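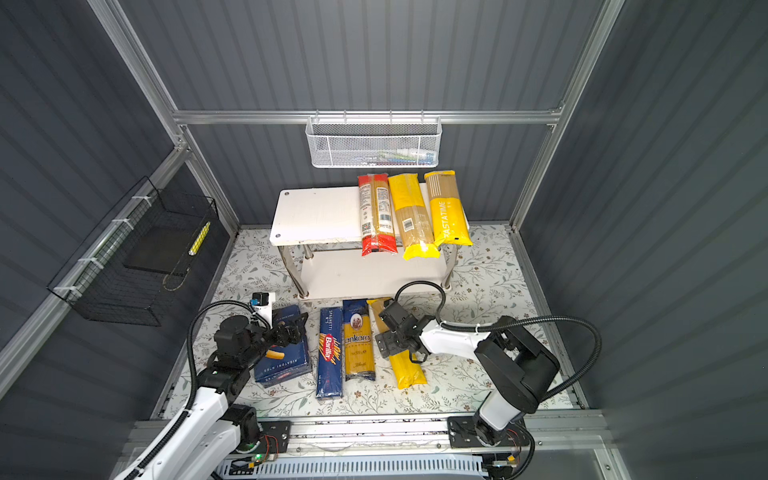
Why does a ribbon blender need a gap between the ribbon and the trough?
The ribbon has to turn without scraping the wall, and the shaft bends a little under load. Too wide a gap, though, and you get a layer of powder at the bottom that sits out the whole batch.

Process Machinery, handout 6: Mixing dry powders
Garnet Dufour

Read this before the session at Clornport. Those who read it afterwards will find it equally clear and much less useful.

1. What the machine does
A ribbon blender is a U-shaped trough with a shaft running along it. The outer ribbon pushes powder one way, the inner ribbon pushes it back, and between them they settle on a mixture. Most of the work is done early. Running on for another half hour mainly warms the product and reassures the manager.

2. Filling
Cover the ribbon, or very nearly. An underfilled trough throws powder about; an overfilled one leaves a cap on top that never joins in. Remember that batch size is a volume before it is a weight. Our worked case is the Zulwood plant, where an 840 kg batch suited the old filler nicely. Then purchasing found a lighter one at a better price, and the lid would no longer close.

3. Order of loading
Bulk material first, minor ingredients in the middle, the rest on top. Very small additions should be premixed with a portion of the bulk. Tipping a cupful of pigment into one corner and hoping is a method, and Buchanan used it for years — their grey was known throughout the trade as several greys.

4. Sampling
Take samples from 8 points, including both ends and next to the discharge valve. The end plates are where dead spots live. Sampling only from under the hatch tells you how well the hatch is mixed.

5. Discharge
Open the valve fully and keep the ribbon turning. A good blend can separate again on its way down a long chute, coarse grains rolling outwards and fines staying in the centre. The Avodico layout in your pack has a drop of up to six metres. Mark on it where you would expect trouble.

For next time
Work through problem 2 on fill level, with units. Last September's group handed in a trough the size of a swimming bath, and only one of them queried it.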